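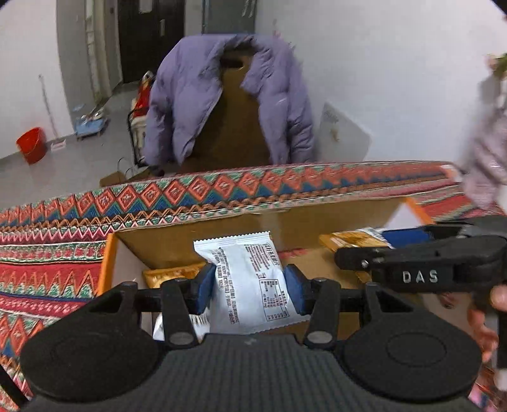 A neighbor in Gerville wrote back to our first invitation asking whether visitors would be allowed to touch anything, or whether it was going to be one of those open days where you stand behind a rope and clap. She'd been to two of those already, she said, and she wasn't driving over for a third.

Touch away! The Grandberg open day is back this August, and the hand-held grippers will be out on the tables for anybody who wants to try them. I run the visits at Grandberg, I'm writing this release myself, and I'd much sooner have you pick things up than listen to me talk about picking things up.

GRANDBERG OPENS ITS GERVILLE WORKSHOP FOR AN AFTERNOON OF HANDS-ON ROBOT TEACHING

Doors open at 2 p.m. and we go on until the evening. Entry is free. You don't need to know a thing about robots, and if you do know a thing about robots, please be patient with the people in line ahead of you.

What we do all day is teach machines to handle ordinary stuff. A person holds the gripper, squeezes, lifts, puts the thing down somewhere else, and the recording of that goes into training a robot arm to do the same job. Snack packets in a cardboard box are a favorite of mine, because they look so easy. Foil is slippery and it crinkles, the packets lie at silly angles, and one gets half hidden behind another. You have two black fingers with blue rubber on the inside to sort it all out with. Most visitors go in much too hard the first time (I certainly did) and then slow right down on the second try.

You can work with one gripper or take one in each hand. Two sounds like it ought to be easier. Come and find out how that goes for you!

We put these tables together to feel like somebody's home, with patterned cloths and chairs and coats and the normal clutter, and we're keeping them that way for the open day. A robot that only ever sees a bare white bench is going to have a rough time in a real kitchen. So please don't tidy up for us, however much you want to.

Over on the other side of the building, Pakzad will be running the arm demonstration. Pakzad builds the wrists and joints we work with, and they're bringing their newest arm over from Dullside, where their shop is. It will be sorting groceries on a loop from 3 p.m. — I've watched it in rehearsal and I have to warn you that it drops things. We're leaving the drops in. The Pakzad crew will stop the arm between runs so you can get close and ask about it, and they're happy to talk motors for as long as your feet hold out.

Last year we had 26 people through the door, and I knew most of them by name. Since then we've mailed 2000 invitations to homes in Gerville and Dullside, so I'm expecting a slightly different afternoon. If there's a wait at the gripper tables, there's coffee in the front room and a short film on how a recorded session gets turned into something a robot can use.

A few practical bits. Kids are welcome with an adult, and the grippers are light enough for most of them to manage. Anybody going up close to the moving arm needs closed shoes. Parking is behind the building, and the side entrance has no steps. The sessions on the open day are only for fun and nothing visitors do at the tables gets recorded or kept.

Schools and clubs who want to bring a group should get in touch ahead of time so I can set aside a table. Reporters are welcome from 1 p.m., before it gets loud, and can try the grippers too. Bring your own snacks if you'd like to give us something new to pick up — the noisier the wrapper, the better.

Press contact: Visits Desk, Grandberg, Gerville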